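Fórum Kikgate > Robótica caseira > Aprendizado por demonstração

Tópico: Guardar lápis no porta-lápis: garra na mão ou teleoperação?

lapiseira07
Pessoal, comecei a gravar demonstrações de uma tarefa que parece boba e está me divertindo demais: pegar um lápis deitado na mesa e colocar em pé num porta-lápis de acrílico transparente. Estou usando a garra de mão do kit Vonel, aquela com os dois dedos impressos e a câmera em cima. Já tenho 802 episódios e a política treinada acerta bem a pegada, mas na hora de soltar ela erra o compartimento ou bate na divisória. Queria saber de quem já fez inserção: vocês continuam com a garra na mão ou passam para teleoperação no braço de verdade?

marreta_azul
Teleoperação, sem pensar duas vezes. Com a garra na mão você faz movimentos de pulso que o braço não alcança, e depois fica tentando entender por que a junta 5 trava no meio da trajetória. Passei por isso com tampa de caneta. No braço líder-seguidor, se eu consegui fazer, o robô consegue repetir.

tia_do_servo
Discordo com carinho, marreta! Teleoperação para lápis é um sofrimento. Não tem tato nenhum, você aperta demais, o lápis gira entre os dedos e lá se vai mais um episódio. Com a garra na mão eu sinto quando o lápis encosta na borda e corrijo na hora. Fiz 1455 episódios assim para encaixar pincéis num pote e foi o melhor conjunto que já gravei.
Sobre o alcance: dá para filtrar depois. Eu rodo a cinemática inversa em cima de cada trajetória e jogo fora as que saem do limite.

marreta_azul
E quantos você jogou fora?

tia_do_servo
Na primeira leva, muitos, confesso rs. Depois que marquei na mesa a área que o braço alcança, quase nenhum.

lapiseira07
Boa essa da marcação, vou copiar. O meu braço é um Hájek de seis eixos, pequeno, então o alcance vai ser problema mesmo. Eu estava gravando na mesa inteira, feliz da vida.

noturno_pid
Antes de trocar de método eu olharia o acrílico. Porta-lápis transparente é cruel para a câmera de punho: as divisórias somem contra o fundo claro e a rede fica adivinhando onde está o compartimento. Testa 20 episódios com um pote opaco, na mesma posição, e compara. Se acertar, o problema é de percepção e não tem teleoperação que resolva.

lapiseira07
Faz sentido, só que eu queria muito que funcionasse com o transparente. É a graça da coisa!

noturno_pid
Então varia a luz. Abre e fecha a cortina, liga luminária de um lado, depois do outro. A sombra e o brilho nas quinas são quase tudo que a rede tem para se orientar. E na demonstração, para um instante acima do compartimento antes de descer. Essa pausa me ajudou demais com tubos de ensaio.

marreta_azul
Com a pausa eu não concordo. Toda vez que gravei com pausa a política aprendeu a ficar parada ali para sempre, pairando feito beija-flor. Melhor descer devagar e contínuo.

noturno_pid
Pausa curta, marreta. Se cada episódio tem uma pausa de dois segundos, aí congela mesmo. Eu corto os quadros parados antes de treinar.

tia_do_servo
Nessa eu fico com o marreta - devagar e contínuo. Outra coisa, lapiseira: varia também o ângulo do lápis na mesa. No começo eu deixava tudo apontando para o mesmo lado e o robô só sabia pegar daquele jeito.

lapiseira07
Culpado, os meus primeiros estavam todos apontando para o porta-lápis. Vou girar mais. E já começar com um lápis dentro, vale a pena?

tia_do_servo
Vale! Alterna entre vazio e com um ou dois dentro, senão ele se perde quando muda a cena.

lapiseira07
Voltei, quarta-feira, dez da noite, e estou empolgado! Marquei a área, girei os lápis, desci contínuo e gravei mais um monte. O total está em 2864 episódios, tudo com a garra na mão. Ele ainda raspa na divisória de vez em quando, mas acerta o compartimento com uma frequência que eu não esperava ver este mês. Amanhã faço o teste do pote opaco que o noturno pediu e depois subo os dados no Bristeveo para quem quiser treinar junto. Marreta, se você topar gravar a mesma tarefa no líder-seguidor, a gente compara os dois lado a lado.

marreta_azul
Topo. Me passa as medidas do porta-lápis.

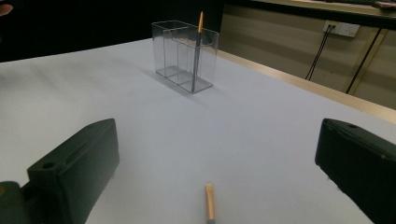
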